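# Recording Demonstrations: Frequently Asked Questions

Applies to operators using the Prama recording client, both on the bench arms and in the simulator. Last revised 23 June 2018 by Amancay Montecinos.

## Which method should I use, hand guiding or remote control?

Use hand guiding for tasks with long, smooth paths and few grasps, such as wiping or pouring. Use remote control for anything that depends on the wrist view. During hand guiding your forearm is usually between the camera and the object, and the recorded images are of limited use for training.

The simulator accepts remote control only.

## How long should one demonstration be?

Long enough to finish the task once. The client stops recording at 3,000 steps and marks the file as truncated. Truncated files are kept but are not used for training. Most pick and place tasks finish in under 800 steps with a practiced operator.

## Do I have to start from the home pose?

No. Start from any pose where the object is in the wrist view. Vary the starting pose between demonstrations. A set recorded entirely from home tends to produce a policy that fails when the arm begins anywhere else.

## How do I grasp an object that is not rigid?

Strings of beads, cords and chains are treated as a separate object class. Pick one point on the object and close on that point. Do not try to gather the whole object between the fingers. For a bracelet, the point is a single large bead on the side nearest the gripper, with one fingertip on each side of it.

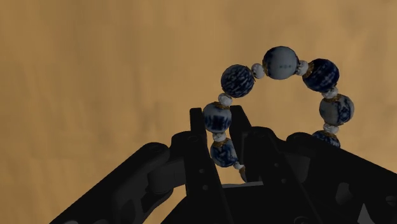 Lower the gripper until the fingertips are level with the middle of the bead, then close at the slow rate (hold the trigger halfway). Closing at full rate pushes round beads out of the grip. If the bead escapes, open, back off and try again in the same recording. Recoveries are useful data and should not be cut.

Lift straight up for the first part of the motion. Moving sideways while the rest of the string is on the table drags it, and the simulator's contact solver becomes unstable when many small bodies slide at once.

## The beads jitter or pass through the fingers. Is the recording valid?

Jitter that settles before the lift is acceptable. Any visible overlap between an object and a finger is not. Discard the recording and reset the environment. If it happens again after the reset, report it under error 303 with the file name.

## How many demonstrations does a new object need?

The minimum is 12 accepted recordings per object per operator. Rejected files do not count toward the total.

## Can I pause in the middle?

Yes, but release the trigger lock first. A pause with the lock engaged is recorded as a hold command, and the policy will learn to wait there. Long idle sections at the start and end are trimmed on upload. Idle sections in the middle are not.

## Are recordings from the older Gudbridge controller compatible?

They can be imported with the converter. Finger position is stored as a percentage in Gudbridge files and as a width in Prama files, so check the first grasp in playback after conversion. Support for the converter ends in October.

## Where do finished files go?

Upload to the Witside server under your operator number. Files left on the local drive are deleted at the next client update.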